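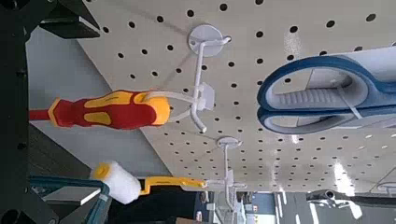

Mendley Computer Users Group -- Minutes of the monthly meeting, 28 July 2020

We use cookies to remember your preferences and see how many people visit. By continuing to browse this site you agree to our use of cookies. Accept | Read more

Right, I got the job of writing these up again, so you're getting them in my style again. If you want proper minutes, the sign-up sheet for July's replacement scribe is still blank and I'd love to see a name on it!

Meeting opened a bit after seven, online. We had 14 on the call at the busiest point, though a couple dropped out and came back and I may have counted one household twice (two laptops, one lounge room, a terrible echo until they worked out which one to mute). Apologies came from three of the Daltow crowd, whose internet was down for the whole evening. Fitting, given the topic.

Minutes of last meeting

Accepted with one correction. I'd written that the club projector had an HDMI input on the back. It's on the side. Moved, seconded, carried, and I've fixed the copy on the site.

Matters arising

The old laptops. We still have the pile that was donated in autumn, and the plan to wipe them and pass them on is still the plan. Four have been wiped. The rest are waiting on power supplies, and if anyone has a box of orphan chargers under the bed, please go through it and read out the little label on each one at the next meeting. We need the voltage and the amps, and the size of the plug helps too. Please don't just try them and see.

The mailing list. Two members said they weren't getting the newsletter, and both found it in junk while we were talking. Mark it as safe, folks, and check back next month.

Main topic: Wi-Fi 6, and do any of us need it?

This took up most of the night and I thought it was the best session we've had since we went online. One of our members put together slides, and I'll try to do them justice from my scribbles.

So, the name first. For years we've had to remember 802.11 and then a letter or two, and which letter was newer than which other letter, and now it's just numbers. What we used to call 802.11n is Wi-Fi 4, 802.11ac is Wi-Fi 5, and the new one, 802.11ax, is Wi-Fi 6. Big cheer all round for that. One member pointed out that the boxes in the shops still print the old names, sometimes along with the new ones and sometimes with a speed figure that's all the bands added together, so the cheering died down a bit.

The presenter's main point was that the headline speed is the part that matters least in an ordinary house. Wi-Fi 6 is mostly about handling a lot of gadgets at once. The router can split a channel up and talk to several devices in the one go, where the older ones deal with them more or less one after another, very quickly. If your place has two phones and a telly, you'd be hard pressed to notice. If you've got kids home, someone working in the spare room, a doorbell, speakers in every room and a thing that feeds the cat, then it starts to look more interesting.

There's also a feature that lets devices arrange when they'll wake up and check in, so battery gadgets can sleep longer. We all liked that one. And WPA3, the newer security, comes along with it on certified gear. A question came up about whether old devices can still join, and the answer was yes, routers generally have a mixed mode, but some older printers sulk about it and you may need to drop back to WPA2 for them.
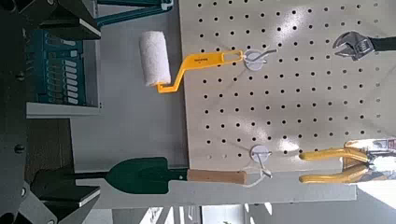
The bit that got everyone talking was that you need the new standard at both ends. A Wi-Fi 6 router with a Wi-Fi 5 laptop gives you a Wi-Fi 5 connection. I know this sounds obvious written down, but at least three of us (me included, I'll own up) had been assuming the laptop would get a lift out of it anyway. A new router might still help you if the old one was on its last legs, and that's what happened to the presenter, but it's the newness and the better aerials doing the work there.

The Zein router trial

The presenter bought a Zein router a few weeks back and ran it beside the old one, which was the one supplied by the internet provider. Tests were done with the same laptop in the same three spots -- beside the router, in the kitchen, and out in the shed. Beside the router there was no real difference, both of them gave the full speed of the plan. In the kitchen the old one dropped to 10 megabits on a bad night and the Zein held nearly 60. In the shed neither one was worth having.

That led to a long and slightly heated discussion about sheds. Suggestions were:

- run an Ethernet cable out there in conduit and put a cheap access point on the end (most popular, also the most digging)
- a mesh kit with one unit in the window nearest the shed
- powerline adaptors, which two people swear by and one person swears at. They won't be happy if the shed is on a separate supply
- take a book

There was a side question about whether a shed lined with metal would ever get a signal from the house no matter what you bought. General feeling was not a good one, so you want the access point on the inside of the tin. Cable in through the wall, in other words, and someone reminded us to use the outdoor-rated stuff for any bit that sees the sun.

Someone asked if we should wait for 6E, the version that will use the 6 gigahertz band as well. Nothing in the shops here yet, and it's up to the regulator when and how the band gets opened up in this country. We agreed that if you're happy now, wait, and if you're pulling your hair out, don't.

Things to try before spending money

I asked for this list to be minuted in full as I know a lot of you skip down to it.

Move the router. Off the floor, out of the cupboard, away from the fish tank and the microwave. One member shifted theirs from behind the telly to the top of a bookcase during the meeting (we lost them for a few minutes, then they came back looking very pleased with themselves) and reckons the picture on the call was better straight away.

Update the firmware. Log in, find the update page, do it at a time when no one's in the middle of something. If you've never changed the admin password, do that on the same visit!

Check which band you're on. The 2.4 band goes further and is crowded, the 5 band is quicker and doesn't like walls.

Plug in what can be plugged in. The telly doesn't wander about the house, so give it a cable and leave the air for the phones.

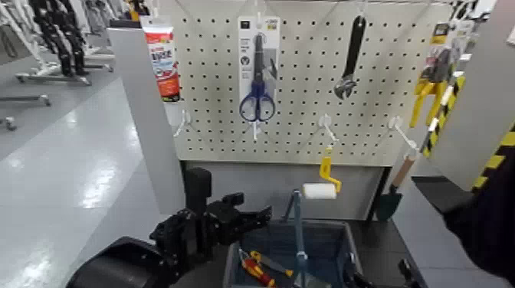

We also talked about the free scanner apps that show you which channels the neighbours are using. The one most people had tried was Jislow, and we had a quick shared-screen demo. It draws each network as a hump and you look for the gap between the humps. In the middle of Mendley there was no gap at all on 2.4, just a great big pile of humps, but out on the Daltow road it was one lonely hump and a printer. Jislow is free for the basic version and asks for your location, which put a few people off. The explanation given was that the phone won't hand over the network list to any app without that permission switched on. You can turn it off again when you've finished.

There was a request for a how-to sheet on changing the channel, and I've said I'll draft one. It'll be for the more common routers only, so if yours is odd, send me the model number off the sticker underneath. Not the password off the sticker. The model number.

Club purchase

Proposed that the club buy a decent cable tester for members to borrow. The one we looked at comes in at $70 with the carry pouch. There was some back and forth on whether it would get used, and whether the cheaper kind with just the row of lights would do us. In the end we went for the better one, which can tell you how far along the cable the fault is, and I think anyone who has crawled under a floor will see the sense in that. Carried, with one against. It'll be loaned out for a week at a time, and please put a note in with it if the battery's low.

Help desk

Short one this month. A member's laptop keeps dropping the Wi-Fi when it wakes up. We suggested going into the power settings for the adaptor and unticking the box that lets the computer turn it off to save power. Report back, please.

Another member wanted to know if the provider's router has to be kept once you've bought your own. Keep it in the box with its power pack. When you ring up with a fault the first thing they'll ask is for you to plug it back in.

And a phone that can see every network in the street except its owner's. We went around and around on this. Best guess was the router had picked a channel the phone doesn't do, as it's an imported model, so set the channel by hand and try again.

Other business

Next month's topic was put to a vote, and it's password managers, with printers a close second. Printers will be the month after, and I suggest we allow extra time.

There was a question about when we'll be back in the hall. We don't know yet. The online meetings will carry on until we hear, same link, same night of the month, and if you need a hand getting your camera or microphone going, log on early and one of us will be there to help.

Meeting closed just before nine. Five of us stayed on to keep arguing about sheds, and I haven't minuted that part.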